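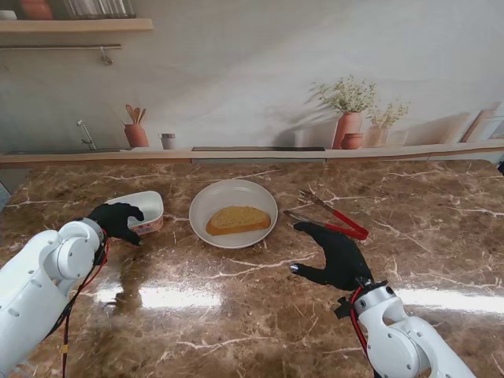 Eine Scheibe Toast, ein Teller, eine Zange mit roten Griffen, dazu brauner Marmor.

Ich habe nichts gegen Toast. Ich esse ihn seit meiner Kindheit, meistens im Stehen und meistens zu dunkel. Was mir seit einiger Zeit auf die Nerven geht, ist der Aufwand, der um ihn getrieben wird. Der Teller, die Zange, die polierte Steinplatte darunter: Man könnte meinen, es werde ein Befund erhoben.

Angefangen hat es bei mir mit dem Prospekt des Küchenstudios Fakau, der im Treppenhaus lag. Auf der zweiten Seite wird dort eine »Frühstückszone« beworben, ein eigener Abschnitt der Arbeitsplatte, 526 Euro Aufpreis für die Politur. Ich habe den Betrag zweimal gelesen. Eine Frühstückszone hatte meine Großmutter auch, sie hieß Tisch und war mit Wachstuch bezogen. Was darauf fiel, wurde weggewischt, und wer ein Messer fallen ließ, bekam einen Blick und keine Rechnung.

Nun ist glänzender Stein zweifellos schön. Er hat Adern, er hat Tiefe, und sobald eine Lampe darüber brennt, liegt ein weißer Fleck darauf, in dem man keinen Krümel mehr erkennt. Daneben erkennt man dafür jeden. Wer so eine Platte besitzt, wischt anders als andere Leute, nämlich ständig und mit schräg gelegtem Kopf. Säure verträgt Marmor schlecht, das weiß jeder, der einmal eine halbe Zitrone darauf vergessen hat. Zum Frühstück gehören aber nun einmal Orangensaft, Marmelade und Unaufmerksamkeit. Ich halte es für einen merkwürdigen Einfall, ausgerechnet dafür das empfindlichste Material im Haus zu wählen.

Und dann die Zange. Im Ratgeberheft »Mesthorpe«, das eine Kollegin von mir abonniert hat und mir ungefragt weiterreicht, stand neulich, Brot gehöre nach dem Rösten grundsätzlich mit der Zange auf den Teller. Aus Gründen der Hygiene und wegen der Kruste. Welcher Kruste? Eine Scheibe Toast ist gelb bis braun, am Rand etwas dunkler, und sie hat die angenehme Eigenschaft, dass man sie anfassen kann. Zwei Finger genügen. Ist sie zu heiß, wartet man einen Augenblick, und in diesem Augenblick holt man die Butter.

Ich räume ein, dass es Fälle gibt. Wer für acht Gäste röstet, will nicht jede Scheibe in der Hand gehabt haben, und den Gästen wird das auch lieber sein. Wer schlecht greifen kann, ist mit einem langen Griff besser bedient als mit guten Ratschlägen von mir. Auch steckt manchmal etwas im Toaster fest. Dafür taugt allerdings eine Zange aus Metall nur, wenn der Stecker gezogen ist, und diesen Hinweis habe ich im Heft vergeblich gesucht.

Was mich misstrauisch macht, ist die Verwandlung einer Nebensache in eine Ausstattungsfrage. Erst kommt die Zange, dann eine Ablage für die Zange, dann eine Schublade mit Einteilung für Zange und Ablage. Meine liegt seit Jahren quer und sorgt dafür, dass die Lade nicht aufgeht. Benutzt wird sie im Sommer, für Würste.

Im April will Fakau die nächste Musterküche zeigen. Ich werde hingehen, schon wegen des Kaffees, und fragen, wo man dort die Marmelade abstellen darf.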